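Clothes Care for Beginners: Notes for Session 3, Hanging Up
Nov 28, 2022
58 shares | 3 comments

Right, hanging up. I know some of you looked a bit let down when I said we'd spend a whole session on it after the fun of stain removal, but this is the bit you'll use every day of your lives, so bear with me! These notes cover what I said in class plus a couple of things I forgot.

Start with the rail. Mine at home is a Womard, bought second-hand, and it's been through two house moves (one of the feet is held on with string, don't tell anyone). Whatever you've got, push down on the middle with your hand before you load it. If it dips, you want fewer winter coats on it, or a better rail.

Next, hangers. Wire ones are fine for a light shirt for a day or two, but they leave little points in the shoulders of anything knitted. Plastic is my everyday choice. I did once pay silly money for a padded set from Drokska and they're lovely, but they take up so much space that I've ended up keeping them for two dresses and a jacket.

Now, order. Shirts at one end, T-shirts next, then the odds and ends, and spare hangers bunched up together so you can grab one without fishing about between sleeves. You don't have to be strict about it. I'm not, and things drift along the rail as the week goes on.
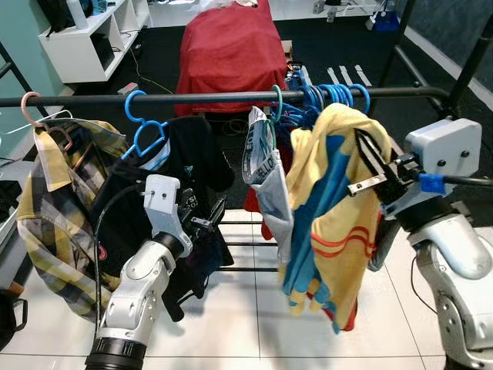

Fig. 1. A mixed rail: plaid shirt at the far left, blue hangers bunched to the right.

Checks are a good place to practise, by the way, as the lines show you straight away when a shirt is sitting crooked. Do up the top button, then the third one down, and give the front a gentle tug from the hem. Run a finger under the collar all the way round. For T-shirts, please, please put the hanger in from the bottom! Forcing it through the neck is how you get that wavy collar that never goes back.

Stripes will give you away too. If they're dipping on one side, lift the whole thing off and start again – it's quicker than fiddling with it on the rail. And small things like shorts can be folded over the bar of a hanger if your drawers are full, which mine always are.

Homework: take everything off your own rail and put it back properly. Have a cup of tea halfway. We'll do folding in December, so bring a jumper and one fitted sheet (sorry).

3 comments

plumduff: Did mine last night and found a cardigan I'd given up on. The bottom-up trick with T-shirts is so much easier than I expected.

ironing_avoider: Does the top button thing matter for shirts I never wear done up?

Tutor: Yes, still do it for hanging, it keeps the collar from sliding off to one side. Undo it when you put it on!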